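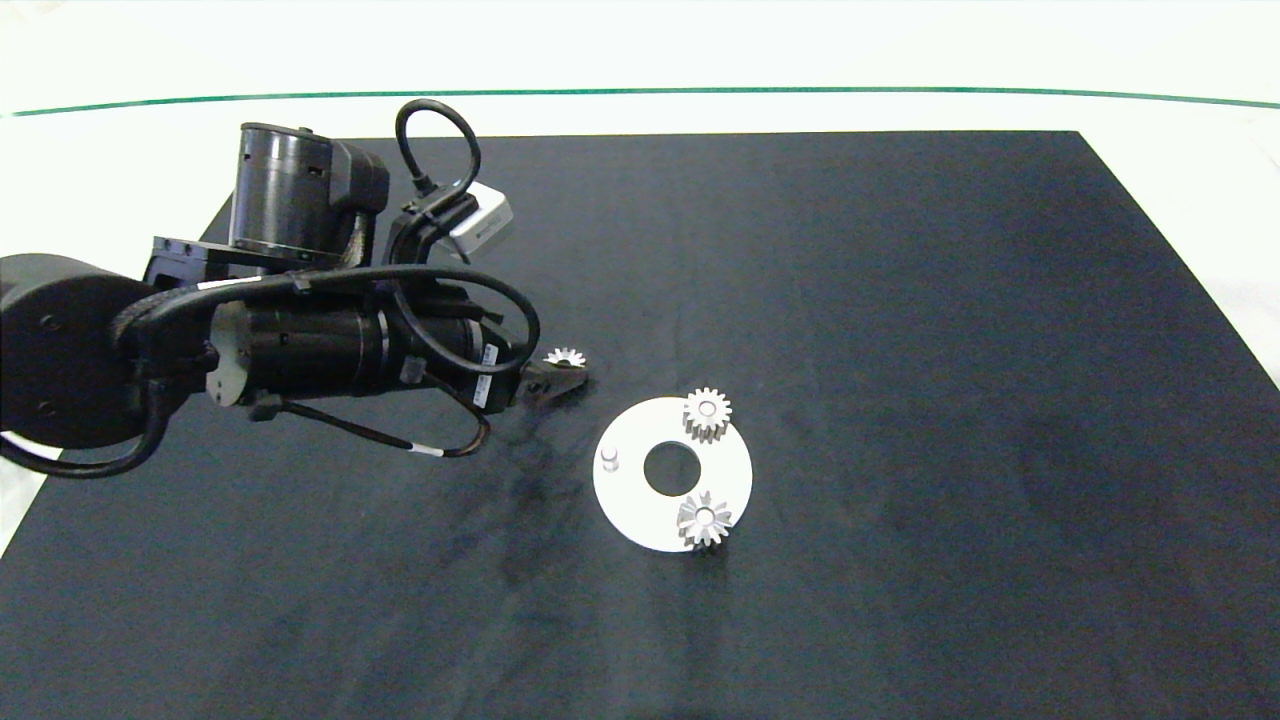 Textiles 7: Crease Recovery

A crease forms when fibers are bent past the point where they spring back. Outer fibers stretch, inner fibers compress, and part of the strain stays in the cloth after the load is removed. Wool recovers well. Untreated cotton and linen recover poorly — their hydrogen bonds break and re-form in the bent position. 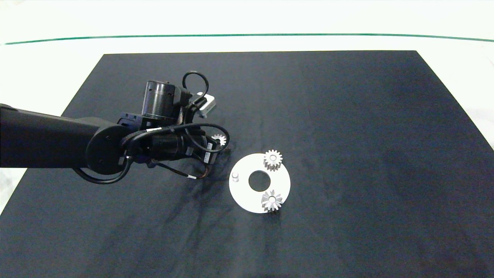

Recovery is measured as an angle. A strip is folded, pressed under a known weight, released, and read after a fixed interval. A flat strip would read 180 degrees. The method covers one sharp fold only; wrinkles running diagonally, like the darker folds in the navy cloth, cross both warp and weft and are graded by eye against standards.

Cilon trial set: 388 strips, half cut along the warp. Discard any strip handled with bare fingers. 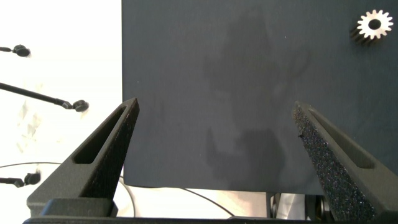 Effect of moisture

Water lowers the stiffness of cellulose, so cotton creases more readily in humid air. Condition all strips overnight before testing. Resin finishes cross-link the chains and raise the angle, with up to 13 percent loss in tear strength.

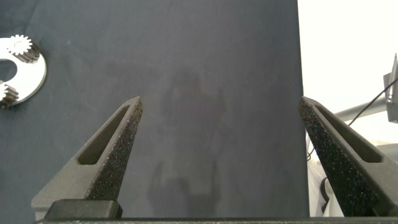
Rosimeire Vieira asked whether warp and weft angles may be added. They may, provided the report states that the figure is a sum. Readings are due Wednesday.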